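Cahier d'atelier — vannerie et cordage
18 février 2018
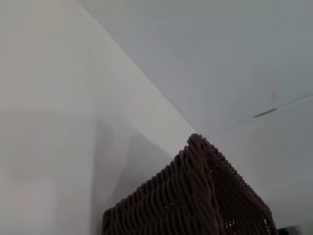
Cahier 3, p. 22

Repris le panier brun foncé, côté angle. Les rangs horizontaux sont serrés, en cordon torsadé épais, et tournent autour du montant vertical, plus gros. Bordure en petites boucles, comme un rang de perles. Quelques jours entre les brins, la lumière passe par endroits — à noter sur la fiche Dalo.

Wilmer Muñoz voudrait le même montant pour la série Marex. Je préfère essayer d'abord sur une chute, 9 rangs, avec le cordon Stenasov. Reste à commander la teinte chocolat, la dernière bobine tirait trop sur le rouge. Lui redemander la cote du rebord.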